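Search posts, people, topics

Bezawit Assefa
12/01/2021

Posting some results from the sim kitchen work, a few people asked after the group meeting. It's a method thing mostly. Thread.

The question was small. When a policy is told where its target is by a marker drawn into the camera view, does it learn the task, or does it learn the marker? We had a hunch and no numbers.

Setup first. Everything is simulated. The kitchens come out of Gotcombe, our scene generator, which picks a layout, cabinet and counter finishes, a sink type, and then scatters small objects on the surfaces. The policy code is Vosix. If you've read our earlier stuff, nothing changed in either one except the marker option.

We used 24 kitchens for training and kept 2 back for testing. I know two is thin. More on that further down.

Training data is 1000 episodes of one task: go to the target object in or near the sink, pick it up, move it to the counter. Same camera placement rules for every episode. Targets vary in size and color and so does whatever is sitting next to them.

Three conditions. In the first there's no marker and the policy gets a text instruction only. In the second the marker is there in every frame. In the third, which is the one I care about, the marker is there at the start of training and gets removed from more and more episodes as training goes on. We call that one Barredo because the config file was named that and it stuck.

All three see the same episodes in the same order. Same seed, same batch size, same number of steps. The only difference is what gets rendered on top of the scene.

The test is the part I'd like people to copy. You run each trained policy in the held-out kitchens with the marker in the right place, with no marker, and with the marker in the wrong place. The wrong-place run is cheap to add and it told us more than the other two together.

We ran 381 test rollouts per condition, split evenly across the right, missing and wrong marker runs. 127 each if you're doing the division.

Results. With the marker always on in training, the policy is very good when the marker is right and falls apart when it's missing. It mostly hovers. With the wrong marker it goes to the marker, closes on air or on whatever is nearest, and carries on as if it had picked something up.

Text only is mediocre everywhere, but it's mediocre in the same way everywhere. The wrong marker pulls it off a little, which surprised me. It had never seen one in training. My best guess is that a big saturated thing in view is simply hard to ignore.

The fading version is close to the always-on one when the marker is right, a bit below. With no marker it beats text only by a clear gap. With a wrong marker it still gets fooled more often than I would like. So fading helps with the missing case and only partly fixes the wrong case.

I'm not putting the percentages in a thread because the two test kitchens disagree on the size of the gap. They agree on the order. The table with both kitchens listed separately is in the writeup.

Where it goes wrong, in case it saves somebody time. Clutter inside the basin is the worst. Sink walls are dark, a dark object against a dark wall is easy to lose, and dishes partly hide each other. Most of the misses in the no-marker runs were there. Objects out on the marble were much easier for all three policies.

The next most common miss is small upright things. Bottles get knocked by the approach. That's a control problem and has nothing to do with markers, so we scored knocks separately.

One frame from a sink layout, for anyone who hasn't seen what Gotcombe puts out:

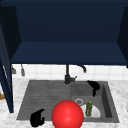
2 min read

The little green bottle with the yellow cap is the sort of object I mean. It's small, it's upright, and there's a white dish right by it with other stuff partly over it. The black thing up by the back wall of the basin is the other sort. Lumpy outline, dark, shadows close by.

Look at how much attention that red sphere takes compared with either of them. If you're training on images like these, I'd count how much of your input is scene and how much is bright red before you trust a success rate.

Things we didn't do. We didn't try different marker colors. We didn't try marker sizes. We didn't run anything on hardware, so please don't quote this as a real kitchen result. All of it is rendered.

On the two test kitchens: we generated them before training and never looked at rollouts in them until the end. I would still like more. Generating a kitchen is quick, but checking it by hand for floating objects and stuck doors takes most of an afternoon, and that was the limit.

A run with more held-out kitchens is planned for January, on the Brelside machines if we get the slot. I'll also add a fourth condition where the marker is wrong on purpose in a small share of training episodes. I expect that to help with the wrong-marker case, and I've been wrong before on this project.

Configs and the scoring script go up with the writeup. If you already have a marker-trained policy, you can do the wrong-place test today without retraining. Move the marker, rerun your eval, compare. Send me what you get, including if it shows no drop at all.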